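Violeta Daza
27th December

Right, the tree is still up but the toy kitchen has officially been declared a disaster zone, so I've put the kettle on and I'm having a proper sort-out. Come along if you've nothing better to do on a Monday!

First up, the play food. We've been collecting it since my eldest was two (a Flaten starter set from her nan, then odd bits from the Wimum market every September) and it's ended up in every basket, boot and cushion in the house. I found a pea pod in my dressing gown, which I haven't worn since winter.

My system, if you can call it that: wash the lot in warm soapy water, lay it on a towel, then decide piece by piece. Anything chewed goes. Anything with a split seam goes too, even the favourites, sorry to the little eggplant.

Angeliki Zervas asked which bits are worth keeping. Fruit, every time! The kids get bored of the pretend pizza in a week, but fruit goes to the shops, to the zoo, to bed...

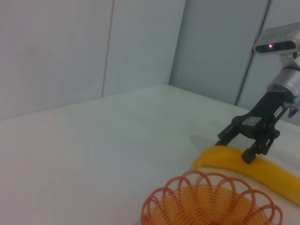
Violeta Daza
Exhibit A, the banana. Lovely bright yellow, smooth as anything, with a good long curve to it, and I reckon a banana is the best piece in any set because it's also a telephone. It's staying.

Next job is the cups and saucers, and then I'm stopping for leftover pav. If anyone near Nadberg wants a bag of clean spare veggies, send me a message and I'll leave it on the porch for you.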